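# Chapter 4: Keeping Time by the Sun and Stars

Before there were clocks, there was the sky. People who had to plant, travel, pray or collect taxes needed to know how far the day or the year had gone, and the sky gave them regular motions to go by. This chapter covers three of those motions: the daily turning of the Earth, its yearly path around the Sun, and the slow wobble of its axis. The Moon's cycle was treated in Chapter 3 and will come up again only when we reach calendars.

You should already be comfortable with the terms *horizon*, *meridian* and *celestial equator*. If not, go back to Section 2.4 before reading on.

## 4.1 Two kinds of day

Ask someone how long a day is and the answer will be 24 hours. Ask how long the Earth takes to turn once on its axis and most people will give the same answer, but it is a little too long. The Earth turns once, measured against the distant stars, in 23 hours, 56 minutes and 4 seconds. This is the **sidereal day**.

The **solar day** is the time from one noon to the next, where noon means the moment the Sun crosses the meridian. While the Earth turns, it also moves along its orbit. After one full turn it has traveled far enough that the Sun isn't quite back on the meridian, and the Earth has to turn for almost four more minutes to bring it there.

Four minutes is easy to miss in one night. Over a month it adds up to nearly two hours. A star that rises at ten in the evening on the first of March will rise near eight in the evening when March has run its 31 days. This is why the evening constellations change with the season, and why a star chart made for one month is of limited use in another.

## 4.2 Noon by the clock, noon by the Sun

A sundial is the simplest instrument that shows solar time. It needs a rod or plate to throw a shadow, called a **gnomon**, and a surface marked with hours. On a horizontal dial the edge of the gnomon must point at the celestial pole, so its angle above the ground equals the latitude of the place. At the North Pole that would be 90 degrees, straight up. At the equator it would lie flat.
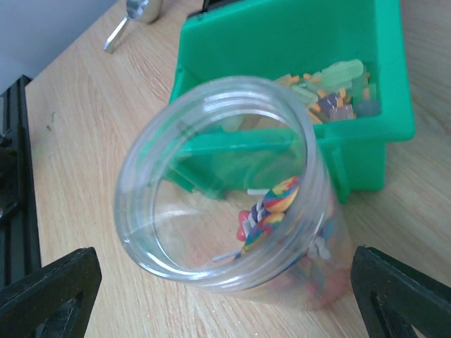

Raelene Bolger, writing to us after the first printing, felt that we had been too hard on the sundial. A dial that disagrees with a wristwatch isn't wrong, she pointed out, and students ought to hear that it shows the true position of the Sun at the place where it stands, while the watch shows an average agreed on by law. She asked us to say so at the start of the section.

We have kept the order of the section but accept the point. The difference between the two has three separate sources:

- **Longitude.** Clock time is the same across a whole time zone. Sun time shifts by four minutes for every degree east or west.
- **The equation of time.** The Earth's orbit is an ellipse and its axis is tilted, so solar days aren't all the same length. The Sun runs up to 16 minutes ahead of an even clock in the fall and up to 14 minutes behind it in winter.
- **Daylight saving time.** Where it is used, it normally adds one hour to the clock.

Students often apply the longitude correction in the wrong direction. West of your zone's central meridian, the Sun crosses late by the clock. East of it, the Sun crosses early.

## 4.3 The year

The year also comes in more than one length. The **tropical year** runs from one March equinox to the next and lasts a little over 365.24 days. The **sidereal year**, measured against the stars, is 20 minutes longer. The gap comes from precession, the wobble of the Earth's axis, which takes close to 26,000 years to complete and is the subject of Section 4.6.

Calendars follow the tropical year because the seasons do. The older Julian calendar used a year of 365.25 days — 11 minutes too long. That sounds harmless, but by the sixteenth century the equinox had slipped ten days from its place in the church calendar, and a reform was needed. Section 4.5 works through the leap year rule that came out of it.

## 4.4 Observation project: a shadow record

Start this project now, as it runs alongside the rest of the chapter. You need a straight stick, a level, a tape measure and a patch of open ground that gets sun at midday.

1. Set the stick upright and check it with the level from two sides.
2. Mark the tip of the shadow every ten minutes, beginning an hour before clock noon and ending two hours after.
3. Find the shortest shadow and write down the time and its length in millimeters.
4. Repeat once a week at the same spot.

A stick 300 millimeters tall is enough, though a taller one gives better readings. The method follows a worksheet by Orlando Llanos, who used it for several years with evening classes. His students drew their curves on a single large sheet, so that the whole term could be seen together. If a week is clouded out, leave the gap in the table and don't guess at a value.

Keep the record in ink. You will need it for Problems 7 through 12 and again in Chapter 5, where the noon shadow is used to find latitude.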